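Folga de tolerância em peças impressas: notas de abril

Passei boa parte de abril a refazer as medições de encaixe que tinha publicado aqui no ano passado. O erro estava no paquímetro, que lia 3 centésimos a mais depois de uma queda, e portanto todos os valores da tabela antiga devem ser descartados.

O procedimento novo é simples. Imprimo um bloco com furos de diâmetro nominal crescente, deixo arrefecer até à temperatura da sala e meço cada furo em duas direções perpendiculares. O pino é sempre o mesmo, de aço retificado. Registo o valor médio e a diferença entre as duas leituras — a ovalização interessa mais do que a média quando a peça tem de rodar.

Com o bico de 0,4 mm e camadas de 0,2 mm, os furos verticais saem sempre abaixo do nominal. A compensação horizontal do fatiador corrige a média, mas não toca na costura. Kaede Nomura sugeriu-me colocar a costura num canto exterior do bloco e furar depois à mão. Funciona para pinos fixos. Para eixos, continuo a preferir o alargador.

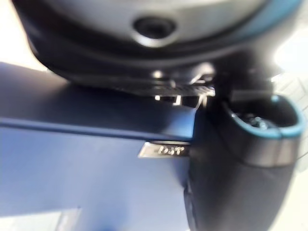 Rebordo preto, friso azul-petróleo e furo com anel interior prateado.

Os insertos roscados de latão são outro assunto. O manual da Hurnell manda aquecer o ferro a uma temperatura que, no PETG que uso, deforma a parede antes de o inserto assentar. Baixei 40 graus e passei a empurrar mais devagar. Em 14 insertos, nenhum ficou torto à vista, embora ainda não tenha feito o ensaio de arrancamento.

Falta repetir tudo em ABS. O Attila Szabó tem uma câmara fechada e ofereceu-se para imprimir o mesmo bloco, com o mesmo ficheiro e outra máquina. Se as diferenças forem superiores à minha repetibilidade, publico as duas tabelas em separado. A folha de cálculo atual, com 1.687 linhas, segue por correio eletrónico a quem a pedir.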